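Looking after boxing kit at home

Hand wraps and gloves last a good deal longer if they are dealt with the same evening. Left zipped in a bag overnight they start to smell, and once the padding has taken that in it is hard to shift.

Wraps
Close the hook and loop tab before washing or it will catch on everything else. Put the wraps in a mesh bag, wash at 30 and hang them full length over a door or airer. No fabric softener. Roll them up once they are fully dry, starting from the tab end so the thumb loop finishes on the outside.

Gloves
Wipe the outside with a damp cloth and then a dry one. Open the cuffs as wide as they go and push a loose ball of newspaper into each hand. Change the paper after 2 hours and leave the second lot in until morning. Keep them off radiators, as leather stiffens and the glue at the thumb gives way.
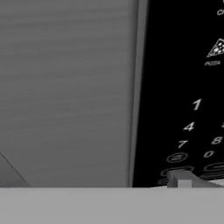
If the lining still smells, fill an old sock with bicarbonate of soda, knot it and leave one in each glove for a couple of days. Fiifi Ayaaba at the Tirlow gym uses cedar chips instead and replaces them every November. Either will do. Do not put gloves in the freezer or the tumble dryer.

Gumshield
Rinse in cold water straight after sparring and brush it with a soft toothbrush. Hot water will change the shape. Store it in a vented case, and wash the case too.

Headguard
Undo the laces and wipe the cheek pieces and chin strap, where most of the sweat sits. Leather ones want a thin coat of conditioner every 2 months. Leave it overnight before wearing.

Boots
Take the insoles out and stand them up separately. Scuffed soles can be cleaned with washing-up liquid and a nail brush. Spare laces should be 35 cm longer than you think if you tie round the ankle.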